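The Lanternist's Daughter
by Constanza Echeverría
Translated from the Spanish by Renata Cáceres

Paperback with flaps, 420 pages
Rendis Editions
Fiction in translation / Historical
In stock, posted from our Trinley shop

We've been waiting for this one for years! Echeverría's big, rambling, funny family novel has been passed around in Spanish since it first came out, and at last there's an English version you can hand to a friend who doesn't read the language. Renata Cáceres spent three winters on it and you can feel the care on every page.

The story follows Amparo, whose father travels between river towns with a magic lantern and a crate of painted glass slides. When he dies halfway through a show, she finishes it for him in the dark, making up the words as she goes, and then can't stop. She carries on for the next forty years. Along the way there are two husbands, a flood, a court case over a mule, and a rival showman called Don Urbano who may be the best comic villain I've read in a long time (he cheats at everything, including mourning).

It does take a little while to get going. The first chapter is mostly relatives, and I'd keep a finger in the family tree at the front. By the time the mule turns up you won't need it.

About the translation

Echeverría writes in very long sentences and uses a lot of river slang, some of which isn't in any dictionary. Cáceres has kept the sentences long, which I think was the right choice, and has found plain, slightly old-fashioned English for the slang. There are no footnotes at all. A short note at the back explains how she dealt with the songs, and it's well worth reading, especially the page on the boatmen's counting rhyme, which she rewrote from scratch so that it could still be sung.

Readers who know her version of Pascual Pereyra's The Salt Clerk will recognise the dry humour. This is a warmer book, though, and a much noisier one.

What's in this edition

The full text, including the "Widow's Chapter" left out of the earliest Spanish printing
Family tree and a hand-drawn river map by Cristóbal Toledo
Translator's note
Sewn binding, so it stays open on the table
Set in a good readable size on cream paper

The first printing is 2,000 copies. We also have 60 with a bookplate signed by the translator, at the same price. Just write "bookplate" in the order notes and we'll send one while they last. 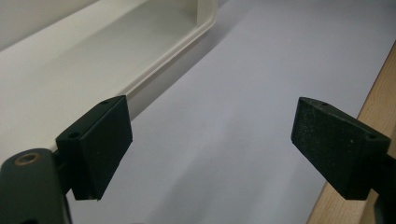
Is there an ebook? Yes, from Rendis directly, although the map is easier to enjoy on paper. An audio version is planned for February, and I'm very curious to hear what they do with the songs.

If you enjoy it, try these next

The Salt Clerk, Pascual Pereyra, also translated by Renata Cáceres. A quiet office, a missing ledger and a great deal of weather.

Eleven Ferries, Theerawat Pongsiri. Linked stories from a river on the other side of the world, with the same love of gossip. The seventh one is a marvel.

The Pleretti Letters. Two sisters, one inheritance, told entirely in post. Back in print in the small grey format.

Postage is free on any two fiction titles. Orders placed before noon usually go out the same afternoon. Reading groups taking six or more copies can write to us for the discussion sheet, which Renata put together herself and which includes one deleted verse of the mule song.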